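El mercado de segunda mano de Brestanbridge cambiará de local en mayo. La asociación que lo organiza, Stemley, ha confirmado el traslado a la antigua nave de Drellthorpe, en la misma calle que la estación de autobuses, donde dispondrá de más espacio para muebles y enseres de cocina.

El mercado nació como una venta de ropa usada entre vecinos y hoy reúne unos 200 puestos en cada edición. El edificio actual se había quedado pequeño, sobre todo en la zona de muebles, donde los vendedores tenían que turnarse para exponer mesas y armarios. Según Stemley, las quejas por la falta de sitio eran las más repetidas en el buzón de sugerencias.

La nueva nave permitirá separar la venta en tres zonas: muebles, ropa y menaje. En la primera habrá un rincón dedicado a la madera clara, que es lo que más piden los compradores jóvenes y lo que antes se agota.

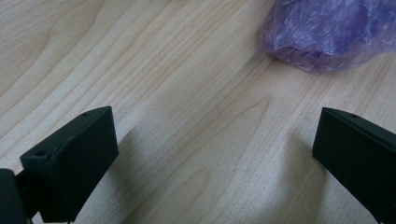
Detalle de un tablero de madera clara con la veta a la vista.

El precio de los puestos no cambia para los particulares. Los comercios pagarán 130 euros por edición, con la luz incluida, y deberán reservar con antelación a través del formulario de la asociación. Quienes ya tenían plaza fija la conservan, aunque la ubicación se asignará de nuevo por sorteo antes de la primera jornada.

También cambian las normas de embalaje. Stemley pide a los vendedores que reutilicen cajas, papel y láminas de plástico, y que se lleven a casa lo que sobre. En la última temporada la recogida de residuos supuso un gasto de 3.000 euros, que la asociación quiere destinar en adelante a mejorar los accesos y a instalar más bancos en la entrada. 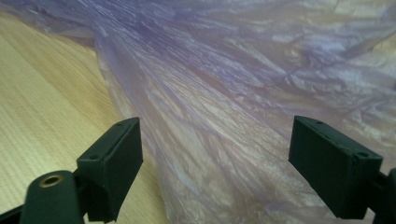

Lámina de plástico translúcido de color lavanda sobre una mesa de madera clara.

Para facilitarlo se colocará junto a la salida un punto de intercambio de embalajes. Cualquiera podrá dejar o recoger material sin coste, siempre que esté limpio y sin cinta adhesiva. No se admitirán restos de poliestireno ni bolsas rotas.

El transporte de muebles pesados seguirá a cargo de la empresa Teixeira, que hará repartos dentro del municipio durante la tarde. El servicio se contrata en el propio mercado y la tarifa depende del tamaño de la pieza. Los pedidos que entren después de las 17.00 se entregarán al día siguiente.

El horario de apertura será de 9.00 a 18.00, sin cierre a mediodía. La entrada continúa siendo gratuita. El aparcamiento trasero quedará reservado a carga y descarga hasta las 10.30; los visitantes que lleguen en coche antes de esa hora tendrán que utilizar el de la estación.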